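Looking After the Hand and Gripper on a Tabletop Arm
Last updated 25 August 2022

We get asked about this more than anything else at Clumard, so I finally sat down and wrote out the way we do it. It covers the arm we use for the Trekwood sorting work, but most of it carries over to anything with fingers and a wrist. Put the kettle on first, it's a slow job and it goes better slowly. 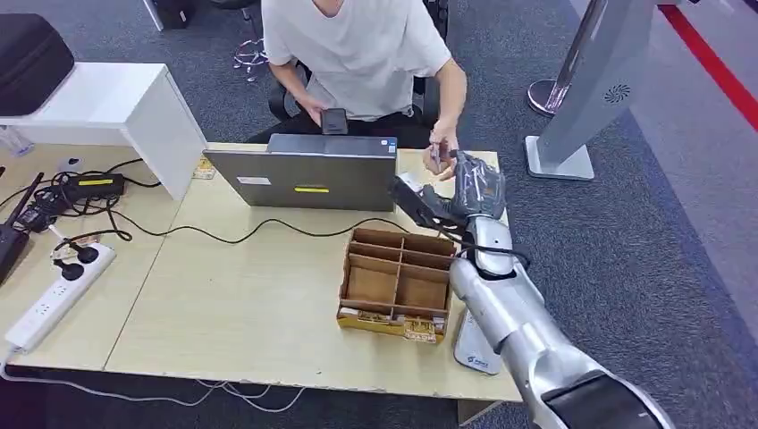
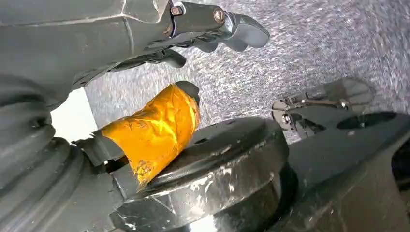
Start with the power off, and I mean off at the strip. Then leave the arm for 60 seconds so the drives can settle before you put your own fingers anywhere near the metal ones. While you're waiting, have a look at your cables. On a desk like ours, with a router, a couple of adapters and a white power strip all sharing one table, it's very easy for a long black cable to wander across into the space where the arm moves. Pull the slack back and tie it. I know it looks fine when the arm is parked – swing it through its full reach by hand and then decide.

Next, the bolts. Go over the brackets near the gripper with a hex key and just feel for movement. You aren't trying to tighten anything yet! If a bolt turns easily, take it right out, wipe the threads, put on a tiny drop of medium thread locker and bring it back to the number in your manual. Do one bolt at a time so the bracket never gets a chance to shift.

After that, the bellows. Dust loves to collect down in the folds, and grit in there will wear a hole from the inside of the crease outward. Use a soft dry brush and open the folds gently with your thumb as you go. No solvents, please. We ruined a good Wróbel cover that way in March and waited 31 days for the new one.

Scuffs on a flange or a disc are mostly nothing to lose sleep over. Run a fingernail across them. If the nail glides, leave it alone. If it catches, take a photo and compare it next time, and if the mark has grown then something is rubbing and you need to find out what.

Now power up and home the arm at low speed. We use 30 percent. Open and close the gripper several times with nothing in it and listen for clicks, then try it on something light. A pen is nice for this because you notice straight away if the grip is off center. Keep your other hand near the stop button.

If the fingers close unevenly, go into the Lestero panel and redo the zero position before you touch any of the linkage screws. It fixes the trouble nine times out of ten, and it takes a lot less time than putting a linkage back together.

Last, write down the cycle count. Ours read 272 when we finished.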